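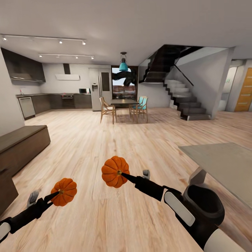 Security Gear > Hardware Keys & Tokens

July – posted by the Skuline shop desk

I've been selling the Schmieder login key for a while now, and it's the one I keep on my own key ring, so this page is going to be longer than most of the others in the shop. If you just want to buy one, the button's up top and I won't be offended!

The Schmieder is a small hardware key. You plug it into a USB-C port (or hold it against the back of your phone), touch the metal disk, and you're logged in. It works with the passkey and second-factor settings on most email, banking and work accounts. No batteries, no app, no codes to copy off a screen while the timer runs down.

I started carrying these after a client of mine, a little machine shop that makes brackets for a bigger defense supplier, got a letter saying everybody with access to the drawings had to use something stronger than text message codes. They had 19 people and exactly zero IT staff. I tried four different keys with them over a couple of weeks, and the Schmieder was the one that people could set up without calling me back. That's a pretty high bar if you've ever done phone support.

What I like about it: the disk is big enough to find with your thumb in the dark, and the body has a bit of flex, so it doesn't feel like it's about to snap when you bump the laptop. The hole for the key ring is lined with steel. My old one (a different brand, long gone) cracked right there after a winter in my coat pocket.

What I don't like: the cap. It's a separate little rubber thing and you will lose it. I've lost six. We sell spares, but I'd rather they'd put it on a strap. Also the light on the side is dim – in direct sun I can't tell if it's blinking or not, so I just touch the disk and hope.

Setting it up takes me under 10 minutes for a new user, and most of that is hunting for the security page in whatever account they're using. Every site hides it in a different place. Choose "security key" or "passkey," pick a PIN when it asks, touch the disk twice, done. Write the PIN down somewhere that isn't a sticky note on the laptop, please. After too many wrong guesses the key locks itself and the only way back in is a full reset, and that wipes every login on it.

Buy two. I know how that sounds coming from the person selling them, but register both keys on each account the same afternoon and put the second one in a drawer at home. I've walked people through account recovery without a backup and it's a miserable week of emails and photo ID uploads. The two-pack is cheaper per key anyway.

The key holds up to 203 saved logins, and I've never met anyone who came close. If you're replacing an older Schmieder, the logins don't copy across (they can't, by design), so keep the old one working until you've added the new one everywhere.

For offices: the Stinda enrollment tool is a separate download and lets you set PIN rules and label the keys by serial number before you hand them out. It runs on Windows and Mac. I find the Mac version slower, but it gets there. If your company is already on Jultley for single sign-on, the keys show up under "external authenticators," and you'll need an admin to switch that menu on first. I get an email about that missing menu almost every week, so check there before you decide the key is broken!

In the box: one key, one cap, a short printed guide. The guide's fine for the basics, though the drawing of the phone tap is misleading. On most phones the antenna sits up near the camera, and on a few it's closer to the middle, so slide it around slowly until you feel the buzz.

Returns are fine if the packaging is still sealed. Once it's opened I can't put it back on the shelf, and you wouldn't want me to – a security key that's been in someone else's hands isn't one you should trust. Faulty ones get swapped, opened or not. Send me the serial number from the back and tell me which account you were trying to add when it failed.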